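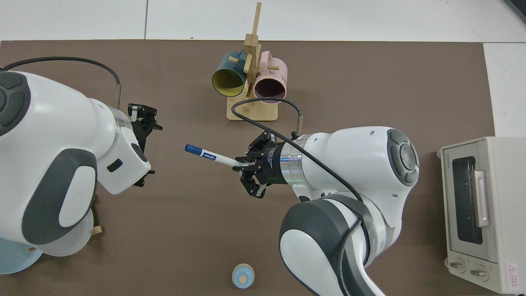
La esterilla marrón sobre el suelo de baldosa blanca.

Cuaderno de taller, noviembre, empezado a las siete y media de la mañana con el café todavía en la mano

Retomo las probetas de mortero autonivelante donde las dejé, que fue en mal sitio, porque la última página se acaba a media tabla y con una flecha que apunta a ninguna parte. Pido perdón a quien lea esto después de mí (Hammad, va por ti, que eres el único que se lee mis cuadernos enteros). La flecha iba hacia «repetir con el retardante nuevo», y a eso me he dedicado hoy.

Resumen de dónde estamos, para no tener que volver atrás. La base sigue siendo la mezcla Muli, la de siempre: cemento portland, una parte menor de aluminato, arena fina silícea, filler calizo y el polímero redispersable. Lo que estamos moviendo es el par retardante y acelerante, que es donde nos estaba bailando todo. Con el citrato solo, la pasta fluía de maravilla los primeros minutos y luego se cerraba de golpe, como si alguien hubiera apagado la luz. Con el tartrato aguantaba más, pero al día siguiente la superficie salía blanda y con polvillo, y eso en un suelo que va a llevar encima un vinilo pegado no se lo podemos dar a nadie. Así que hoy toca el Skotard, que es una mezcla de los dos con algo más que el fabricante no cuenta, y comparar contra el citrato de control.

Primera amasada, a las ocho y diez. He pesado yo todo y lo he vuelto a pesar, porque la balanza pequeña anda caprichosa desde que la movimos junto a la ventana (hay corriente, se nota en la última cifra, que no se está quieta). Al final la he puesto en la repisa del fondo y se ha calmado. Agua de amasado a la temperatura de la sala, dejada en el bidón desde ayer por la tarde para que no viniera fría del grifo. El polvo sobre el agua, nunca al revés, que ya sé que lo sabemos todos pero la última vez que vino gente en prácticas lo hicieron al revés y tuvimos grumos hasta en los bolsillos. Batido lento, parada para rascar las paredes del cubo, batido rápido, reposo, y un último golpe corto para sacar el aire.

Escurrimiento del control, recién amasado: 238 mm. Muy bonito, redondo, sin corona de agua en el borde. Me quedé mirándolo más de lo necesario, lo confieso, porque hacía semanas que no salía una galleta tan limpia. A la media hora ya no era tan bonito: la pasta se abría poco y con el borde alto, y al pasar la espátula dejaba surco. O sea, lo que ya conocíamos.

Segunda amasada, la del Skotard en la dosis baja. Sale un poco más espesa de entrada, y yo diría que tarda más en «romper» en el cubo; hay un momento, antes del reposo, en que parece que le falta agua y dan ganas de añadirle un chorrito. No hay que hacerlo. Después del reposo se suelta sola y queda con una textura muy agradable, como de yogur batido. El escurrimiento inicial me salió algo menor que el del control, cosa que esperaba, pero a la media hora seguía cerrándose el surco de la espátula sin ayuda, y eso ya es otra historia. Apunto también que el color es un punto más gris. No creo que importe, pero si lo vemos en todas habrá que decirlo.

Tercera, dosis alta. Aquí me puse contento demasiado pronto. Fluía durante muchísimo rato, tanto que me dio tiempo a bajar a firmar un albarán, subir, limpiar los moldes de la serie anterior y volver, y todavía corría. Pero cuando ya estaba pensando en cómo contarlo, vi que en el borde de la galleta aparecía un cerco brillante y que la arena se estaba quedando en el centro. Segregación, pequeña pero clara. Raspé con la uña por debajo y el fondo estaba cargado. Se podría corregir con un poco más de éter de celulosa, aunque entonces perderíamos fluidez al principio y volveríamos a andar en círculos, que es el deporte oficial de esta mesa.

Viscosidad. He pasado las tres por el viscosímetro, con el husillo grande y la velocidad baja. La lectura de la dosis baja, una vez estabilizada, fue de 4000 en las unidades del aparato (mPa·s, lo pongo por escrito porque en la página de octubre no lo puse y luego discutimos). Las otras dos no las doy por buenas: en el control llegué tarde y estaba ya tirando, y en la de dosis alta el número bajaba todo el tiempo, que es lo que hace una pasta cuando se te está separando en el vaso. Mañana las repito con el cronómetro delante y sin bajar a firmar nada.

Un inciso sobre el antiespumante, que no quiero que se me olvide. Llevamos usando el bote de Vullden desde primavera y siempre ha ido bien, pero hoy he visto más burbuja de la cuenta en la superficie de las dos amasadas con Skotard. Cráteres pequeños, de los que quedan cuando la burbuja sube tarde y la pasta ya no tiene fuerza para cerrarse. En el control, casi nada. Puede ser que el retardante arrastre aire, puede ser que el antiespumante en polvo se haya apelmazado en el fondo del bote (lo he removido y salían bolitas, así que voto por esto último) o puede ser que yo haya batido con demasiado entusiasmo. He pedido un bote nuevo a Skakon, que nos sirve la otra mitad de los aditivos, y mientras llega voy a tamizar el que tenemos.

Probetas. Las he llenado de la dosis baja y del control; de la alta no, no tenía sentido. Son 8 prismas en total, la mitad para romper a un día y la otra mitad para más adelante, marcados con lápiz graso en la cara de arriba. Por favor, no los marquéis con rotulador, que el desencofrante se lo come y luego no hay manera de saber quién es quién. Están en la cámara húmeda, balda de en medio, con el paño por encima. El paño azul es para esto y para nada más.

A las once y media se pasó Hammad Qureshi con su taza y con la pregunta de siempre, que es cuánto cuesta. Tiene razón en preguntarlo. El Skotard es más caro por kilo que el citrato, pero se usa menos, y si nos permite quitar parte del acelerante la cosa podría quedarse casi igual. No he hecho la cuenta fina y no la voy a hacer hasta que tenga resistencias, que ya me ha pasado enamorarme de una fórmula barata que luego se deshacía con la llave del coche. Él opina que deberíamos probar también a partir la adición: la mitad del retardante en seco y la otra mitad en el agua. A mí me parece engorroso para un producto de saco, porque el cliente lo que quiere es echar agua y batir, pero como experimento para entender qué está pasando me gusta mucho, y además me debe una amasada, así que que la haga él.

También hablamos un buen rato de la retracción. En el canal de la serie pasada, la de tartrato, los extremos se habían levantado una pizca, lo justo para meter un papel. Hammad cree que es el aluminato, que con el retardo largo hidrata a destiempo y la etringita llega cuando no debe. Yo creo que es el secado, sin más, porque aquel canal estuvo sin cubrir una noche entera. Seguramente haya un poco de cada cosa. He llenado un canal nuevo con la dosis baja y lo he dejado tapado con film hasta mañana, y si aun así se levanta le daré la razón por escrito en este mismo cuaderno.

Por la tarde, fraguado. Aguja de Vicat con el control y con la dosis baja, lecturas cada poco. El control, previsible. La de Skotard ha tardado más en empezar, como debe ser, pero una vez que arrancó fue deprisa, sin esa meseta tonta que tenía el tartrato y que nos obligaba a quedarnos hasta la hora de cenar. A las cinco y cuarto se podía apoyar el pulgar sin dejar huella. No es una norma, lo del pulgar, pero llevo muchos años apoyándolo y me fío.

Limpieza: el cubo grande tiene una costra en la junta del fondo que no es de hoy. La he sacado con cincel de madera y paciencia. Si se deja ahí, el siguiente que amase se lleva trocitos ya fraguados que le hacen de semilla y le acortan el tiempo, y luego viene a decirme que mis retardantes no funcionan.

Pendiente para mañana:

Romper los prismas de un día a las 9, flexión primero y luego compresión con las mitades.
Repetir la viscosidad del control y de la dosis alta.
Dosis intermedia de Skotard, con el antiespumante tamizado.
Mirar el canal de retracción antes de quitar el film, y después otra vez.
La amasada de Hammad con el retardante partido, si aparece.
Pegar en la puerta de la cámara la hoja de temperaturas, que se ha vuelto a caer.

Añado a lápiz, ya con el abrigo puesto: la galleta de la dosis baja, la que dejé sobre el vidrio, ha endurecido con la superficie lisa y sin polvo al pasar el dedo, salvo los cráteres de antes. La he dejado en la repisa del fondo, junto a la balanza. No la tiréis, que quiero rayarla mañana con el punzón.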